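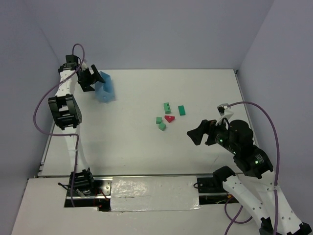 Figure 2. Foam blocks and storage bin on the white work surface.

Unit 11: Sorting and Putting Away
Course handout, Kollow Program in Early Learning Environments
Instructor: Johanna Moser

This unit considers how small play materials are returned to storage. Figure 2 shows five foam blocks, four green and one red, near the center of the table, with a translucent blue bin toward the back. One green block has a step cut into its side.

Terms
Set: all pieces that share one bin.
Odd piece: a piece that differs from the rest of its set in color or outline.
Home position: the place to which a bin is returned after use.

Students should note that a notched block takes up space differently from a plain one and may be placed first or last. Both orders are acceptable if the choice is recorded.

Assignment
Write 200 words on the order in which you would put away the set in Figure 2. Submit to Nadja Trummer before Unit 12.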